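Home | Toys | Care | FAQ | Contact

Coloured wooden blocks: your questions

Written by Brenda Tindall for the Covside toy library. We get asked a lot about shape blocks, usually by people who have read the back of a box.

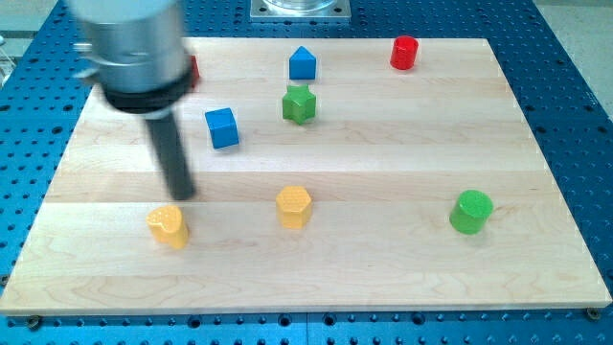 Will shape blocks make my child better at maths?
I doubt it. Boxes promise all sorts. A child who handles a cube and a cylinder may learn which one rolls, and that's a fair return for a block.

Do we need hearts and stars as well as the plain shapes?
Need, no. Hearts are poor for building, whatever the catalogue says. Children do ask for them by name, so we keep them in.

Is a bigger set better value?
Rarely. Most of a large set ends up under the sofa. Start small and see if anyone plays with it after Thursday.

Should we teach colours and shapes together?
Gordon Gauthier, who runs our toddler morning, says yes. I'm not convinced. Ask for "the yellow one" when there are two yellow shapes out and you'll get either, quite correctly.

Are painted blocks safe to chew?
"Non-toxic" on a label tells you very little. Look for the safety mark and the age advice, and put away anything that flakes.

Can I wash them?
Wipe with a damp cloth and dry straight away. Please don't soak them. We had a set back from soaking in January and the paint never recovered.

How long can I borrow a set?
2 weeks, or longer if no one is waiting.

Last updated: January

Related questions
Are puzzle boards worth the money?
Stacking rings: which age?
Mending a chipped block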